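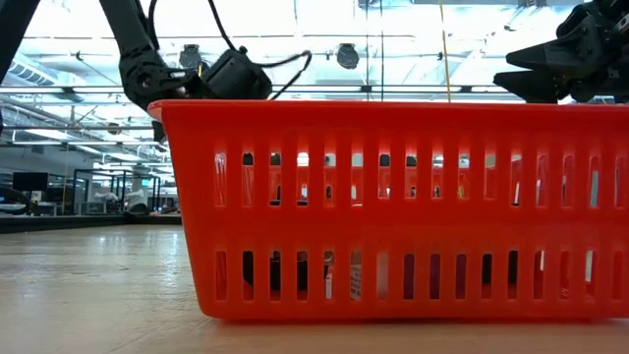

Zidum Table Oil

Zidum is a rubbed-on oil for indoor tables, desks, benches and counters. It soaks into bare wood, dries to a low sheen and leaves the top feeling like wood when you run your hand across it. We've sold a lot of finishes at Tilivwood over the years and this is the one we use on our own kitchen tables, so please forgive the long page. We like talking about it!

It comes from Vondráček, a small maker we have bought brushes and wax from since the shop opened. Lenka Charvát handles our orders over there and first sent us a sample can taped up inside a box of brushes. We tried it on a scrap of birch, then on a shelf, then on the packing bench (which gets treated worse than any piece of furniture should), and by the end of that winter we were asking her for a pallet.

What it does well

Pale woods are where Zidum really shines. Most oils turn birch, ash and maple the color of weak tea within a season. Zidum warms them up a little on the first day and then stays close to that shade. If you love the light, almost creamy look of a freshly sanded top, Zidum Clear will keep you nearer to it than anything else on our shelves, and Zidum Pale has a touch of white pigment to take you nearer still.

It is also wonderfully forgiving to put on. There's a long working time, so you can do a full dining table alone without racing to keep a wet edge. Lap marks blend out. If you miss a patch near a corner, wipe some on, wait a few minutes, buff it, and the patch disappears into the rest.

And repairs are easy — this is the part that wins people over. A varnished top with a deep scratch usually means stripping the whole thing. With Zidum you sand the scratch by hand, feather out a little past it, oil the spot and let it cure. Chinyere Okoro in our workshop keeps a small jar and a gray pad in the drawer under her own table and touches it up whenever the family has been at it with forks.

Sizes and colors

Small can: enough for a side table or a desk top with some left for touch-ups.
Large can: covers a dining table, both sides, with two coats.
Workshop can: for people doing a run of furniture or a long counter. Ask us about these, as we don't always have them on the floor.

Clear: no pigment, low sheen.
Pale: slight white tint, good on birch, ash, maple and pine.
Murent Brown: a soft mid-brown, lovely on oak. It was mixed for the Murent line of café tables and we asked so many times that they let us sell it.

The small can is $18 and the large can is $49, in any of the three colors. Shipping is worked out at checkout. Cans can't go by air, so orders outside the lower 48 take longer, and there are a few places we can't send them at all.

Putting it on

Start with bare, dry, dust-free wood. If there is old varnish or polyurethane on the table it has to come off completely, or the oil will sit on top and stay sticky. Sand through the grits to 150 and stop there. Going finer closes the surface and you end up with a thinner, weaker finish. (I know it's tempting. A top sanded to 320 feels amazing. Resist!)

Vacuum, then wipe with a barely damp cloth and let the top dry. Shake Pale and Murent Brown very well, and stir from the bottom once the can is open.

Pour a little puddle in the middle of the table and push it around with a white pad or a folded cotton rag. Work along the grain. Let it sit for 15 minutes, add more anywhere that has gone dull, and then wipe off everything that hasn't soaked in. Everything. A film left on the surface is the cause of nearly every unhappy phone call we get.

Leave it overnight and put on a second, thinner coat the next day. Do the underside too if you can reach it. Solid tops finished on one face only can cup as the seasons change.

Wait 2 days before light use and a full week before you leave anything wet or heavy on it. Plastic tubs, baskets and crates with flat bottoms should stay off during that week as well. Air needs to get at the surface while it cures.

A warning that matters: oily rags can heat up and catch fire by themselves. Lay them flat outdoors to dry, one layer thick, or drop them in a metal bucket of water. Don't ball them up and toss them in the trash.

Living with it

Day to day, a damp cloth and a drop of mild soap is all you need. Wipe up wine, coffee and beet juice when you see them. The finish will handle a spill through dinner quite happily, but it won't like one left until morning. Use a trivet for hot pans.

On a busy table, plan on a fresh coat every 6 months for the first year, then when it starts to look thirsty. You can tell by flicking a little water on it. If the drops flatten out and darken the wood, get the can down. A refresh coat takes one evening and uses very little oil.

Questions we hear a lot

Can I use it on a cutting board? We'd steer you to our board wax for that. Zidum is meant for tops, and knives will cut through it quickly.

Will it work on veneer? Yes, and very nicely, so long as the veneer is bare. Sand lightly by hand and keep well away from power sanders.

Does it smell? A bit, like walnuts and putty. Open a window. It fades over the first few days.

Is it all right outdoors? No, it has no UV protection. We're testing an outdoor version now and hope to have news in December.

I have half a can from last year with a skin on top. Cut the skin out, strain the rest through a paper filter and try it on scrap. If it's still runny and dries overnight, use it. Decanting leftovers into a smaller jar, filled right to the brim, helps a great deal.

From customers

"Did my grandmother's ash table with the Pale. I'd been putting it off for over a year and it took a weekend. The grain looks so good I keep moving the placemats to see it." — Ataahua Brunton

"Good product, directions a little fussy. I skipped the underside and it was fine, but it's a small table. Would buy the bigger can next time." — Štefánia Vlček

Sample packets

If you're torn between Clear and Pale, get the sample packets first. Each one does a patch the size of a dinner plate. Try them on the underside of your own table, since two boards of maple can take the same oil quite differently, and look at them in the morning and again under your lamps at night.

Filed under: Wood Care > Oils & Waxes > Indoor Furniture

Tilivwood | Questions? Ask for Vy Khổng at the front counter | © 2019 Tilivwood, all rights reserved | Back to top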